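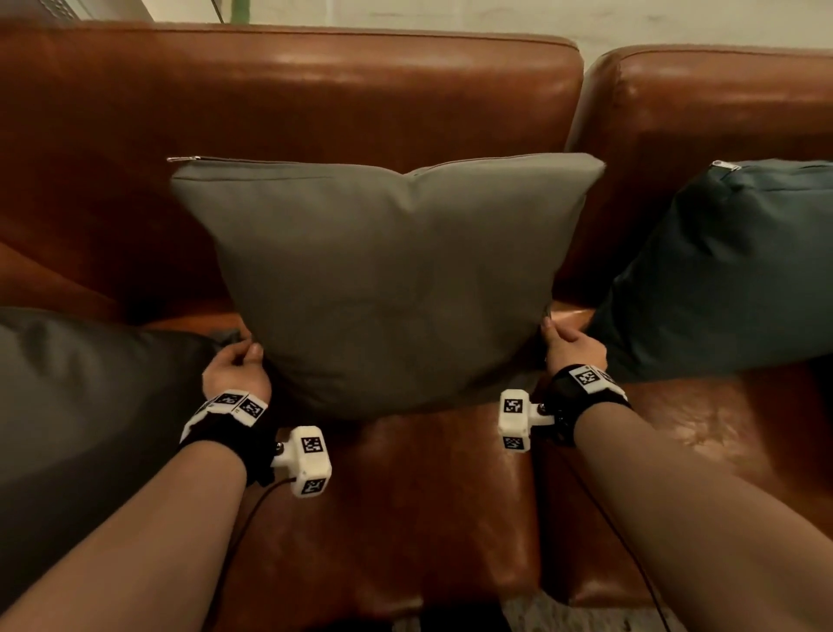 Item 4: almofada cinzenta, encosto do sofá de pele castanha. Fecho em cima.

Lista de verificação: sala de estar, apartamento mobilado Gomport
Data: quinta-feira, 26 de agosto de 2021
Verificado por: Rebecca Donati
Cópia para: Hervé Aubert

1. Estabilidade do sofá: CONFORME. Não abana. A ficha pede "teste de carga" sem dizer que carga, portanto sentei-me.

2. Costuras da pele: CONFORME. Há vincos no assento. Na visita de fevereiro alguém lhes chamou "danos". São vincos.

3. Etiquetas de inflamabilidade nas almofadas: POR CONFIRMAR. O fornecedor (Alva) garante que existem. Não encontrei nenhuma por fora e não vou descoser nada para lhe dar razão.

4. Orientação do fecho: NÃO CONFORME segundo a ficha, que o quer em baixo. Na cinzenta está em cima, com o puxador metálico de fora no canto. Risco de riscar a pele: duvido, mas virar a almofada leva 10 segundos.
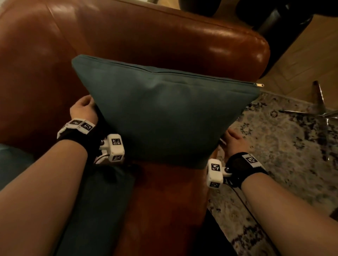 5. Poltrona: o mesmo reparo. O puxador dourado da almofada azul-petróleo também espreita na ponta, e o fecho corre ao longo do bordo de cima. Duas almofadas, duas falhas iguais. Custa-me crer que tenha sido distração, deve ser como as ensinam a pôr.

6. Produto de limpeza da pele (Rollance, 700 ml): NÃO VERIFICADO. Consta do inventário, não estava no armário indicado.

7. Passagem livre entre poltrona e porta: CONFORME.

Comentário geral: o Hervé propõe mudar tudo para capas Aso, sem fecho. Gostava de ver primeiro como se lavam. Até lá, fechos para baixo e nova visita quando a Alva responder ao ponto 3.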